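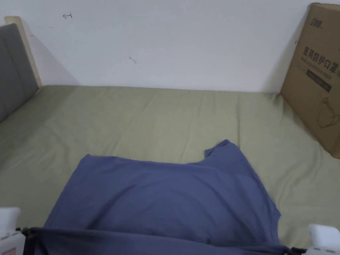
## Should I stay with Wendbridge now that the founder has left?

**Noémie Boychuk**

So the founder stepped down in April and everyone in the Wendbridge forum is panicking. I use the notes app daily, 1,851 notes in there, 16 notebooks. Renewal is coming up. Do I pay for another year or move to Skusholm? Don't want to lose tags. Also is the export any good – tried it once, gave up.

**Normand Friesen**

Stay. CEO's change all the time. App still opens, sync still works. The new boss ran product for years, so she probably made half the stuff you like anyway.

**Elango Iyer**

Wouldn't decide on the news alone. Do a test export first:

1. Settings > Export > Markdown, tick "include tags" (it's off by default, annoying).
2. Do one notebook, not all 16. Big exports stall on my laptop.
3. Open a few files, check teh tags line at the top.
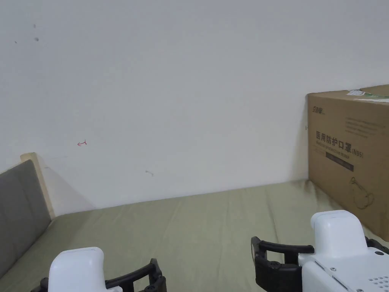 *Bedroom wall and headboard.*

I moved 432 notes to Skusholm that way. Tags fine, attachments fine, internal links broke – had to fix those by hand. Took an evening. If you link notes a lot, pay monthly for a bit and wait.

**Lise Bélanger**

Skusholm has no offline on the cheap plan, check that before you switch. I went back after 15 days.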